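Search the forum Go Advanced search

Overgrown path at Ledcombe, who cuts it?
Posted by bagheri52, August 19, 2023

Does anyone know who looks after the path on the Cetlow side? The dirt stretch is getting narrow. The dry grass is tall on both sides and leaning in on the left.

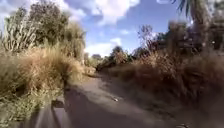 Dirt section, partly in shade, grass on both sides.

I rang the parish office in February and was told it was on a list.

hedgerow13
Leave it alone, I say. Long grass is good for the birds and you can still get down there. I walk it most days.

bagheri52
You can on foot. Try it with a double buggy.

brurnum_lad
The tarmac part is no better kept. Those flax-type plants on the left have years of dead leaves under them and they drop on the edge of the path.
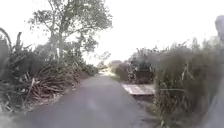
Tarmac section, dead leaves along the left-hand edge.

hedgerow13
That's a few leaves. The surface is fine and there's plenty of width.

brurnum_lad
They're tough as string and they wrap round a bike wheel. Took me 10 minutes to get one out of my back hub.

mossend
Don't cut the flax to the ground. Pull the brown leaves off by hand, with gloves, and leave the green ones. The grass on the dirt part wants strimming a foot back each side, once the birds have finished.

hedgerow13
I could live with a foot.

bagheri52
Fine by me. I'll ring them again on Monday and post what they say.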